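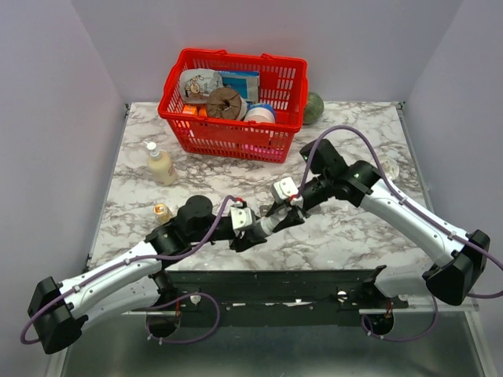
Baskets get blamed for what is really a packing fault, a reader in Harkis wrote to us in February, and went on to say that after two years of bruised fruit and leaking bottles the answer had been to change the order in which things went in. The basket itself stayed the same.

The letter is fair. A hand basket is a shallow tapered box, wider at the rim than at the floor, and most of its faults follow from that shape. Anything tall and narrow placed in the middle has nothing to lean on. The same item placed against the back wall has support on one side and, once the front is filled, on both.

Cartons and upright pouches therefore go in first, at the back. A carton tolerates a slight lean. A pouch does not stand well once it is part empty, but a full one will hold itself up if a carton is set hard beside it. Lidded tubs come next. They have a flat base and a known height, and they stop whatever is behind them from sliding forward. Small packets fill the floor at the front, where they can be seen through the mesh.

Round goods are the difficulty. A small melon takes up more room than its weight suggests and rolls at the first change of angle. It should go in last, in a gap made for it, or be carried separately. On a hard counter it will stay put against a back wall, provided the surface is level. Polished stone and marble-patterned tops offer very little grip.

Pump bottles are best kept out until the end. The dispenser stands proud of the rim in most baskets, and a knock from a folding handle is enough to press it. Glass should not share a floor with anything that can shift.

Handles deserve a word. Two short folding handles lie flat on the rim when down, which keeps the opening clear for loading. They should be raised together. Lifting by one tips the load towards the opposite side.

The Caldeira branch of the grocer Brandcombe kept a tally of goods damaged between shelf and till. Of 1,971 baskets checked, 123 held at least one split, dented or leaking item. The shop has since put a packing card at the basket stack, with 8 lines of text. Lines 2 and 3 could usefully be swapped, as tubs are listed ahead of cartons.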